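Bring back the boring supply table

By Kiros Hailu
2025-07-19

OK quick one, because I have to be out the door and this has been bugging me all week.

Every office, school, library branch and church hall used to have a supply table. Or a drawer. Tape, markers, pens that mostly worked. You walked up, took what you needed, put it back if you remembered. No form. No login.

Then somebody bought software.

At my last job it was a thing called Cenavus. You wanted a marker, you put in a request. Request went to a manager. Manager was in a meeting. Two days later a marker showed up in your mailbox, wrong color. I watched a grown woman with 2,000 unread emails get one more asking her to rate her marker experience.

And the pitch is always waste. People steal pens! Sure they do. I have stolen pens. You have stolen pens. A pen is cheap. Lina Farah, who ran our front desk and knew where everything was, spent half of every Monday approving pens. Her time was not cheap. Nobody put that on the slide.

What gets me more is the message. Here is a laptop, here are the keys to the building, here is a client list. But tape? Let's not get crazy. People notice. They stop asking, they buy their own, and they keep it locked in a bottom drawer, so now you have the same stuff bought twice and a room full of adults hiding scissors from each other.
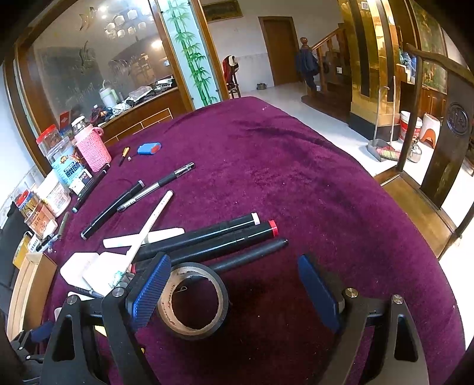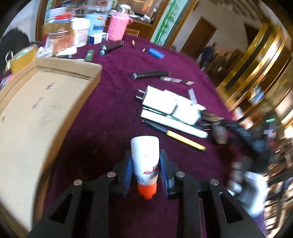 Tape, markers and pens in the first photo; a small white bottle with an orange-red cap in the second. Same purple tablecloth.

Yes, a shared table gets messy. Caps go missing. Wissam Salameh wrote to me after my last column on this (March, I think) and said his teachers' room was a graveyard of dried out highlighters. Fair. So throw them out! Takes a minute. A messy table is a problem you can see from the doorway, and anyone walking by can fix it. A stuck request sits in a queue where only one person can even look at it.

I'm not saying put the good projector out there. Lock up the projector. Lock up the medicine and the petty cash. But there's a line somewhere below which you just trust people, and I'd put it a lot higher than most bosses would.

Hala Kassab disagrees with me and thinks small budgets need tight rules. She runs a tiny nonprofit so she's earned the opinon. I'd still ask her to try it for a month. One table, near the coffee. Put out the cheap stuff, write down what you spend, and turn off the request form while your at it.

Letters to the usual address. I do read them, just slowly.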